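Robot club, catching up

Jun 18, 2019

I said I would post more often once the semester ended and then I didn't. The club is still meeting over the summer in the back lab at Rivadeneyra, mostly the same people. Trevor Robichaud has the key, so we start when Trevor gets there.

Our project is the same one we picked in October. The arm has to pick up one item and put it on whichever plate it is told. The Fliser contest in the fall uses that task, and teams get 200 seconds per run. Our best so far is under that, but only when the item is a block. Fruit is harder. A lemon is wider in the middle and it rolls if one finger touches before the other.

Mercedes Flores rewrote the part that picks the grip angle. Before, it always came in the same way no matter how the fruit was lying. Now it tries to line up with the long side first. I did the plate colors, which was mostly a matter of getting the white one to stop being confused with glare on the table. 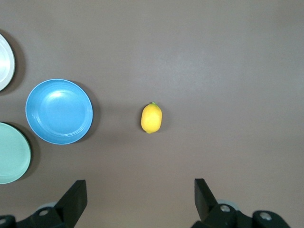

Wrist camera view with the gripper open, lemon and the white, blue and green plates.

We have 2,207 saved runs now and Ulises Ospina wants 4,000 before we train again. I think we could train sooner and see what happens – he and I have gone back and forth on this. For now we are taking turns, and 51 runs is the most I have done in one sitting. My neck hurt after that.

The blue plate works best. Green is fine if the lights are all on. The white one still gives trouble near the corner of the table, and I want to look at the exposure settings before I touch my code again.

Next week I'm away, so Mercedes is keeping the run log. I also still owe Trevor for the screws.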